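제목: [교구관리] 숫자 나무퍼즐 점검 및 정리 기준 안내 (회신)

각 반 담당 선생님께, 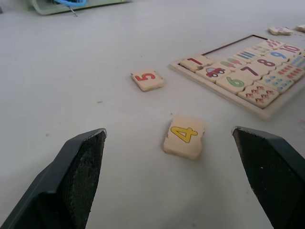 교구실에서 보관 중인 숫자 퍼즐의 점검 및 정리 기준에 관하여 문의가 있어, 회신 내용을 전체 메일링 리스트로 공유드립니다. 해당 교구를 대여 중이거나 5월 중 사용할 예정인 반에서는 아래 사항을 확인하여 주시기 바랍니다.

마테야 코바체비치 선생님께서 보내신 글:
> 안녕하십니까. 저희 반에서 사용하는 숫자 나무퍼즐과 관련하여 문의드립니다.
> 숫자 조각과 그림 조각을 한 판에 끼우도록 되어 있는데, 반납할 때 조각을 모두 끼워서 드려야 하는지, 아니면 조각을 따로 주머니에 담아 드려야 하는지 안내가 서로 다릅니다.
> 또한 모서리가 조금 닳거나 찍힌 조각도 교체 신청 대상이 되는지 알고 싶습니다. 4번 조각의 경우 옆면의 나무가 닳아 있으나 숫자는 잘 보입니다.
> 마지막으로 아이들이 5를 거꾸로 놓는 일이 잦은데, 조각 뒷면에 방향 표시를 해도 되겠습니까?
> 마테야 코바체비치 드림

문의하신 사항에 대하여 다음과 같이 회신드립니다.

1. 반납 방법
조각은 판에 모두 끼운 상태로 반납하여 주십시오. 주머니 보관은 Korndale 분관에서 쓰던 방식으로, 본관에는 적용하지 않습니다. 빈칸이 남은 경우에는 해당 숫자나 그림을 대여 기록지 비고란에 적어 주시면 됩니다. 자동차, 아이스크림 등 그림 조각도 숫자 조각과 동일하게 기재합니다.

2. 마모된 조각
옆면의 마모나 작은 찍힘은 교체 사유에 해당하지 않습니다. 다만 손으로 만졌을 때 가시가 일어나는 조각은 즉시 사용을 중단하고 교구실로 보내 주시기 바랍니다. 숫자의 인쇄가 벗겨져 읽기 어려운 경우에도 같습니다. 낱개 조각의 보충은 Ristić 상사를 통해 진행하며, 신청 후 입고까지 거의 3주가 소요됩니다.

3. 방향 표시
뒷면에 연필로 작은 점을 찍는 것은 가능합니다. 유성펜과 스티커는 사용을 삼가 주십시오. 6과 9를 구분하기 위한 표시도 같은 방법으로 하여 주시기 바랍니다.

4. 세척
마른 천으로 닦는 것을 원칙으로 합니다. 얼룩이 있을 때에는 물기를 꼭 짠 천으로 닦은 뒤, 판에서 조각을 빼낸 상태로 2시간 이상 말려 주십시오. 소독액을 나무 표면에 직접 분사하지 마시기 바랍니다.

대여는 반별로 한 번에 2점까지 가능하며, 연장이 필요한 경우 보리스 코바체비치 선생님께 회신하여 주십시오. 보충이 필요한 조각의 목록은 이달 말까지 접수합니다.

감사합니다.

교구실 담당 스토얀 베고비치 드림
참조: 마엘리스 부아예, 오그녠 레카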